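Octubre
Por Uliana Tkachuk

Cómo medir y colgar cortinas para que caigan bien

La mayoría de las cortinas que quedan mal están bien cosidas y mal medidas. Antes de mirar telas hay que decidir dónde va la barra, y después se mide desde ahí. Si se hace al revés casi siempre sobra o falta un trozo.

La barra

Puesta justo encima del marco, la ventana parece más baja. Si hay pared libre, conviene subirla hasta la mitad de la distancia entre el marco y el techo. A los lados debe sobresalir lo bastante para que la tela recogida descanse sobre la pared y no tape el cristal. En habitaciones oscuras se nota mucho.

Los soportes van primero. Marque uno, apoye la barra, ponga el nivel encima y marque el otro. No se fíe del techo ni del marco como referencia, porque en las casas viejas ninguno de los dos está recto. En barras largas hace falta un soporte central, y hay que contar con él al elegir las anillas: algunas no pasan por encima y la cortina se queda atascada a medio camino.

En tabique de yeso laminado, taco para hueco. En ladrillo, taco normal y broca del mismo diámetro. El taco flojo no se arregla con cinta ni con palillos, se saca y se pone uno mayor.

El ancho

Se mide la barra de un extremo al otro, sin los remates, y se multiplica por dos. Para una barra de 306 cm salen 612 cm de tela, repartidos entre los dos paños. Con tejidos muy ligeros se puede subir a dos veces y media. Con terciopelo o telas forradas basta con algo menos del doble, que ya abultan por sí solas.

El largo

Hay tres opciones razonables: a ras de suelo, un dedo por encima, o con la tela apoyada. La última queda bonita en un dormitorio y es una molestia en cualquier sitio por donde pase la aspiradora. Mida desde la parte de abajo de la anilla, no desde la barra, y mida en 4 puntos de la ventana. Si hay diferencias, mande la medida más corta.

El lino encoge. El algodón también, aunque menos. Lave la tela antes de cortar, o compre de más y deje un dobladillo generoso - yo dejo 6 cm abajo y lo hilvano durante el primer mes. Después de un lavado se cose definitivo.

Forro o sin forro

El forro protege del sol, da cuerpo y hace que por fuera se vea un color uniforme. También pesa. En una barra fina con dos soportes puede ser demasiado. Para oscurecer un dormitorio da mejor resultado un forro opaco suelto, colgado de los mismos ganchos, que se quita en verano y se lava aparte. 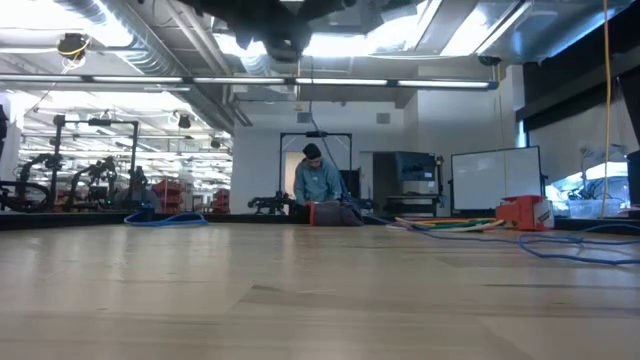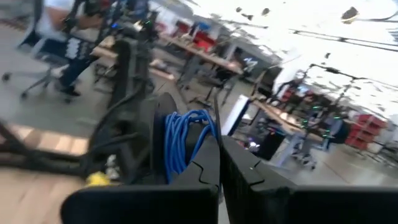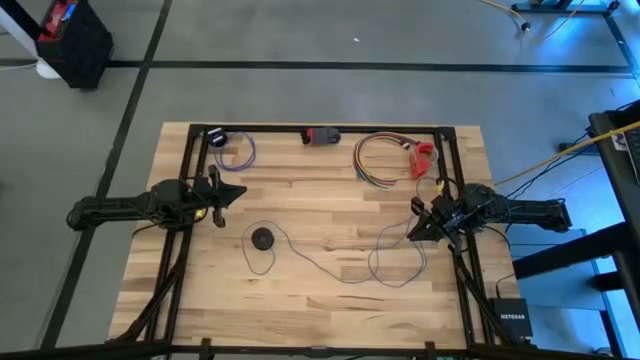
Uliana Tkachuk
Redactora de textiles del hogar

La caída

Las cortinas recién colgadas suelen abrirse como un acordeón mal cerrado. Recójalas con la mano siguiendo los pliegues de arriba abajo y átelas sin apretar con tiras de tela, una arriba, otra en el centro y otra cerca del bajo. Déjelas así 2 noches. Al soltarlas, los pliegues se mantienen.

Las arrugas del embalaje se quitan con vapor y la cortina ya puesta, a un palmo de la tela. Con seda o viscosa, pruebe antes en una esquina del bajo, porque algunas marcan gota.

Si el bajo baila con la corriente, se puede meter cordón plomado en el dobladillo. Se vende por metros en las mercerías. Hay que sacarlo antes de lavar.

El mantenimiento

Una pasada de aspirador con el cepillo blando cada pocas semanas alarga mucho el tiempo entre lavados. Las anillas metálicas se deslizan mejor si se frota la barra con un trozo de vela y luego se repasa con un paño seco. Al lavar, programa delicado, centrifugado corto y a colgar todavía húmedas - el propio peso las estira y se ahorra la plancha.

Comentarios

Kyrylo Shevchuk
Lo de medir en varios puntos me habría venido bien el año pasado. Tengo un paño que arrastra y otro que no llega, y es la misma ventana.

Hye-jin Na
¿El truco de la vela sirve para barras de madera barnizada? Las mías chirrían bastante.

Uliana Tkachuk
Hye-jin, sí, con vela blanca y poca cantidad. Las de color pueden manchar.

Khrystyna-Mariia Demchenko
Yo no pondría cordón plomado si hay gatos en casa. El mío deshizo el dobladillo en una tarde.

Taras Yurchenko
Falta hablar de los rieles de techo. En mi salón no había sitio para barra y al final puse riel.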